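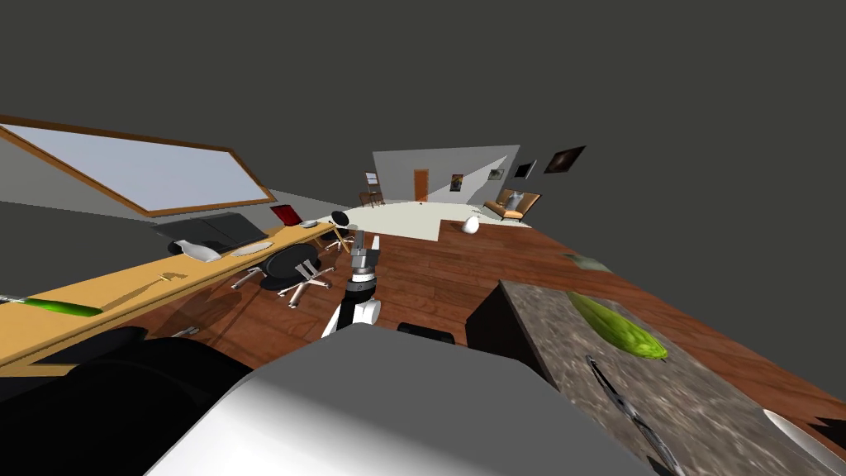 Stuvell has begun gathering household task examples in simulation for the learning system that will run its two-armed service robot, the company said in June. The work is being carried out at its Litcombe office and is expected to continue until the end of the year.

Under the programme, trained operators guide the robot through everyday jobs in computer-rendered rooms. Each attempt is recorded from start to finish, together with the movements of both arms and grippers. The recordings are then used to teach the system how to carry out similar jobs without an operator.

The rooms combine living, working and kitchen areas. Furniture, crockery, food and kitchen tools are placed differently from one session to the next, and some items are left on the floor or lying on their sides. Stuvell said this was done so that the system would not come to depend on a tidy room or a fixed layout.

Oratile Le Roux, head of data at Stuvell, said the first stage would cover 90 tasks, with around 300 recorded attempts at each.

"We ask our operators to work at a natural pace and to carry on when something slips or falls," she said. "A recording in which the operator recovers from a mistake is often of more use to us than one in which everything goes smoothly."

Nine operators have been taken on for the first stage and work in shifts from 8am. New starters complete three weeks of training before their recordings are accepted. Attempts are checked by a second member of staff, who marks the point at which each task begins and ends and notes any that should be left out.

The rooms were built by Birkett, a software firm which has supplied Stuvell with testing tools in the past. Stavros Spanos, who leads the project at Birkett, said that matching the weight and grip of small objects had taken more time than the rooms themselves.

"A cucumber rolls, a plate slides and a pair of tongs does neither very well," he said. "If those things behave wrongly on the screen, the robot will learn the wrong lesson."

Stuvell confirmed that simulated recordings would not be used alone. A smaller set will be gathered with a physical robot at the company's workshop in Drindimdale – a former dairy building fitted out last year – and the two sets will be compared before the second stage is approved.

Haf Kneath, operations manager at Drindimdale, said the workshop would start with clearing tables and putting away kitchen items. Tasks involving hot surfaces or sharp blades have been excluded for the time being.

Enquiries about operator posts should be addressed to Lizelle Molefe at the Litcombe office.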